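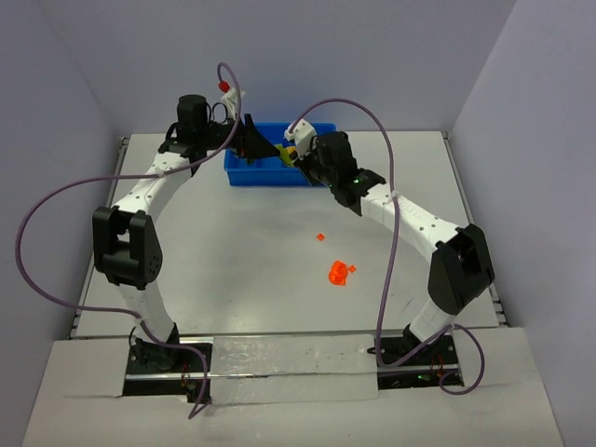
Can a robot tidy up yet?

Partly, and we think that's brilliant! Picking small things up and dropping them in a tray is well within reach for a pair of arms on a bench. A whole messy bedroom floor is still a long way off.

Why use two arms?
One can steady a thing while the other gets a better hold, or they can pass it between them. Ours at Brevberg cleared 18 small toys in six minutes on a good run in January (a toddler's parent would be quicker, we admit).

What still goes wrong?
Soft things, mostly. Socks are dreadful. See-through plastic is tricky too, and odd shapes tend to roll away from the fingers.

What about shop work?
Kinthorpe has been trying the same kind of sorting on small parts, with more than 330 pieces a shift. Someone still has to keep an eye on it.

Can I buy one for my house?
Not from us, sorry. Do come and watch, though – we're open until 9 pm.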